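Shop Small, Shop Often, and Let Supper Wait Until You Get There

For most of my married life I bought groceries the way my father moved furniture, which is to say all at once and in a bad mood. We had one big trip a week. I drove out past the highway to the warehouse store with a list in my shirt pocket, and I came home with the trunk full and my back complaining, and then came the part I disliked even more than the shopping, the putting away. You know how it goes. Last week's celery has to be moved to get this week's celery in, and you stand there with the refrigerator door open holding two celeries and wondering what sort of person you have become.

I would like to make a case for doing it the other way. I mean going often, buying little, and deciding what's for supper while you are standing in front of it. I know that many people can't. If you live twenty miles from a tomato, or you have four children under ten, or you work nights, then please carry on with whatever is keeping your family fed, and accept my admiration. But I think a good many of us could and don't, and I was one of them for so long that I feel I have some standing to speak.

My conversion was not a matter of principle. The car was in the shop for most of August, and Stoyanova's, on Flustska Street, is a walk I can manage even with my knee. So I walked. I went in the first afternoon meaning to buy enough for the week and found out at the register what a week of food weighs when there is no trunk involved. I put most of it back (with apologies to the young woman at the counter, who was very kind) and went home with bread, eggs, an onion and some plums. We had an omelet. We had the plums afterward, over the sink, because they were that kind of plum. The next day I went again.

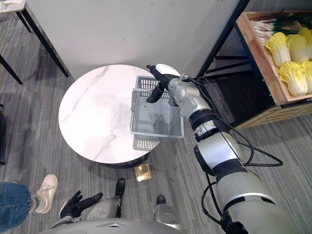
The first thing I noticed was how much less I had to know. The big weekly trip asks you to be a fortune-teller. You have to decide, in the middle of a morning, with a cart wheel squeaking at you, what you will want to eat six evenings from now, and whether your daughter will stop by, and whether it will be hot. I was never any good at this. I would buy fish for a night when it was ninety degrees and no one in the house wanted the stove on, and I would buy salad things ahead of the one cold, rainy spell of the summer. When you shop for tonight, you only have to know about tonight, and you already know most of it. You know if you're tired. You know if you had a big lunch.

Now, my friend Panagiotis Golob disagrees with nearly all of this, and he is a thoughtful man, so I want to give him his due. Panagiotis plans. He has a chest freezer in the garage with a diagram taped to the lid, and he can lay his hands on a container of lentil soup in the dark. His view is that going to the store every day is a hobby, and that I should call it one. He says a person who walks into a grocery store hungry at half past five is going to come out with cheese. He says the more often you pass the bakery case, the more often the bakery case wins.

He's right about the cheese. I have bought a lot of cheese since August. I'll also grant him that the price of nearly everything is higher on Flustska Street than it is at the warehouse, and that for a household counting every dollar this settles the question before I've even cleared my throat. What I would say back to him, and have said, over his very good soup, is that the price on the shelf was never what the food cost me. I used to spend up to 300 dollars on one of those big trips, and then I threw a fair part of it out. I threw out cilantro as a matter of routine. I believe I bought cilantro every week for years and used it perhaps every other month, and each time I carried the black, weepy bag out to the compost I promised to do better, and then I put cilantro on the list again.

I don't waste much now. I don't claim any virtue in it. There's simply very little in the refrigerator, and what's there I can see, and it nags me in a friendly way until I cook it.
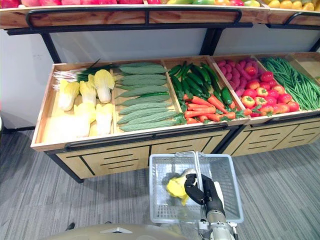 Fruit on the upper shelf, with red and pink apples at the left.

Something else happened that I hadn't looked for, and it is harder to put in a column without sounding like a greeting card, but I'll try. I started to cook differently. For years I cooked from recipes, which meant I shopped from recipes, which meant that I walked past perfectly wonderful things because they weren't written down. If the recipe said zucchini and the zucchini was sad, I bought the sad zucchini. I was obedient to a piece of paper written by somebody in another state in another season!

When you go in with no list, or with a list that only says milk, you start to look around. You pick things up. You ask what's good, and I have found that if you ask this question often enough you stop getting the polite answer and start getting the real one. I've been told to leave the peaches alone until the end of the week. I've been told that the beets were nicer than they looked. One afternoon I was talked out of an eggplant altogether, and I can't remember the last time a store the size of an airport hangar took the trouble to sell me less.

My wife, who grew up with a grandmother who shopped this way out of plain necessity, finds all this funny. She points out that there was no essay about it then. Her grandmother had a small icebox and two strong arms and went out every morning, and if you had told her it was a philosophy she would have handed you a bag to carry. I take the point. I do think, though, that when we got the big refrigerators and the big cars we gave up something useful without ever sitting down to decide if we wanted to, and it does no harm to look back and ask whether we might like some of it again.

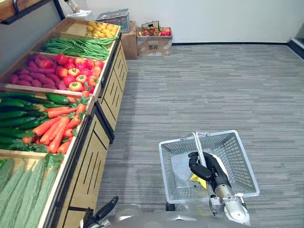 Emton has 3,000 people in it, give or take a baby, and I had lived here a long time before I learned the names of the people who sell me my potatoes. I'm a little ashamed of that. I don't want to make too much of small talk, because some days I'm not in the mood for it and I expect they aren't either. But there is a man I see most afternoons by the onions whose hip replacement I have now followed from the first X-ray to the first flight of stairs, and a retired piano teacher who buys one pear at a time and is very particular about it, and I would notice if either of them stopped coming. I think they'd notice if I did. When you go once a week at a different hour each time, you don't get this. Everybody is a stranger with a cart.

And a shop like that needs the onions-and-one-pear people more than it needs any of our good wishes. We all say we love having a grocery in walking distance. We said the same about the hardware store, and we went on saying it while we drove out to the highway for our paint. I'm as guilty as anyone. I bought a rake out there the same spring the hardware store closed, and I still have the rake, and I don't enjoy using it.
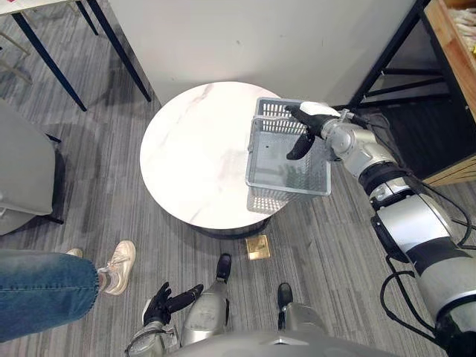
Živko Petek
Columnist, The Emton Flarker

Let me be practical for a moment, as a few readers wrote in after my last mention of this and asked how a person begins. I would begin by not stocking up on anything fresh. Keep the heavy, dull things in the house, the rice and oil and flour and canned beans, and go ahead and buy those in whatever size pleases you. I still drive out for those every so often, and Panagiotis comes with me and is insufferable. Then leave the drawers of the refrigerator nearly bare and see what happens. You will feel uneasy. I opened mine the first week and saw a lemon and a jar of mustard and felt as if we'd been robbed.

Carry a bag you like. Mine is canvas and has a strap long enough to go across the body, and it holds enough supper for three, which suits us on the nights our daughter comes. When the bag is full, I'm done. I have found this a far better budget than any I ever wrote down on paper.

Go at the hour that suits your temper, too. Mornings are quiet and a bit stern. I like the late afternoon, when people are coming home from work and you can hear them trying to decide, out loud, about chicken. I've gotten ideas that way. A woman I'd never met described to her husband over the phone what she was going to do with cabbage and butter, and I turned right around and went back for a cabbage.

As for the evenings when I simply can't face it, when it's sleeting or the knee is bad, there's the rice and there are the beans, and there's always cheese. The car has been back from the shop for a long time now. It starts beautifully, and I use it to visit my sister.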